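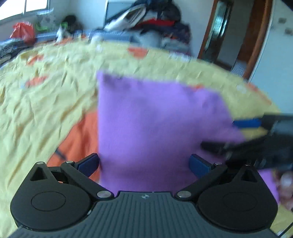 Chapter 7
Teaching by Demonstration

A robot can be given a task in two broad ways. An engineer may write out the motions in advance, or a person may perform the task and let the machine learn from the record of that performance. The second approach is called teaching by demonstration, and it is the subject of this chapter. It is most useful where the work resists exact description. A sheet of steel has the same shape each time it is picked up, but a piece of cloth does not. When a length of plain purple fabric is held up between two hand-held grippers over a bed, the top edge slopes and goes wavy toward one side, and soft creases form that no drawing could have specified. The person holding the grippers adjusts to these changes without putting them into words. A demonstration records the adjustment along with the motion, and a learning system can then be trained on both.

Chapter 6 treated the control of a robot arm whose path is known. Readers should be familiar with the terms pose, joint limit, and end effector before going on. The mathematics of policy learning is left to Chapter 8. The present chapter is concerned with the earlier step, the collection of demonstrations, and with the choices that must be made before the first one is recorded.

7.1 Three Methods of Demonstration

Kinesthetic teaching is the oldest of the three methods in common use. The teacher takes hold of the robot arm and moves it through the task while the joint sensors record its position. The recorded motion is certain to be one the arm can carry out, because the arm itself has made it. The method is tiring, however, and it becomes difficult when two arms must move together. The teacher's own hands and body may also block the view of the robot's cameras.

In teleoperation, the teacher stands or sits apart from the robot and guides it with a controller. The controller may be a joystick, a pair of tracked handles, or a smaller arm of the same shape as the one being driven. The last arrangement is known as leader-follower control. Teleoperation keeps the teacher out of the camera view and preserves the robot's own limits in the record. Its chief weakness is the loss of touch. A teacher who cannot feel the cloth tighten between the fingers will often pull too hard or stop too soon. Delay between the controller and the arm makes both errors worse.

Hand-held demonstration removes the robot from the collection stage. The teacher carries a gripper in each hand, or in one hand only, and performs the task directly. A camera on the gripper records what lies in front of the fingers, and the path of the tool is recovered afterward. The work goes quickly and can be done in an ordinary room, with whatever light and furniture the room contains. The teacher feels the resistance of the object through the tool. Against these advantages must be set the fact that a human arm can reach positions a given robot cannot, so that part of the record may have to be discarded.

7.2 Cloth as a Teaching Problem

Cloth is used as the main example through the rest of this chapter. It has no fixed shape, it hides parts of itself when folded, and it responds to a small movement at one point with a large movement at another. Two grips are usually needed to spread it. The distance between those grips, and the moment at which each is released, largely decide how the fold will come out.

The background deserves equal attention. A printed bed sheet with bright shapes and many wrinkles is harder for a vision system to separate from a garment than a bare tabletop would be. Fast movement adds to the difficulty, for the edge of the cloth is blurred at the very point where the system needs to find it. Demonstrations gathered only in tidy surroundings tend to produce systems that work only in tidy surroundings. The collector should therefore vary the room, the surface, and the items lying nearby, and should keep a written note of each change.

7.3 The Predley Exercises

The exercises in this chapter draw on the Predley collection, a teaching set prepared for use with this book. It holds 1,117 demonstrations of household tasks, of which 447 involve cloth. Each demonstration is stored with its camera record, the path of each gripper, and the opening of the fingers at every step. Students without access to a robot can complete all exercises except 7.9 and 7.10, which require the Clurnska bench arm or an equivalent with two grippers.

Before beginning, the student should read the notes on labeling in Appendix C. A demonstration marked "complete" in the Predley set is one in which the teacher reached the stated goal. It is not necessarily one in which every movement was good. Exercise 7.4 asks the student to review 200 records and to set down a rule for deciding which should be kept.

Learning Objectives

After completing this chapter, the student should be able to:

Define kinesthetic teaching, teleoperation, and hand-held demonstration.
Select a method for a given task and defend the selection in writing.
Explain the effect of delay and of lost touch on a teleoperated record.
Identify segments of a hand-held record that a given robot cannot reproduce.
Plan a collection session for a task that involves cloth.

Key Terms

demonstration, end effector, hand-held gripper, kinesthetic teaching, leader-follower control, policy, reach, teleoperation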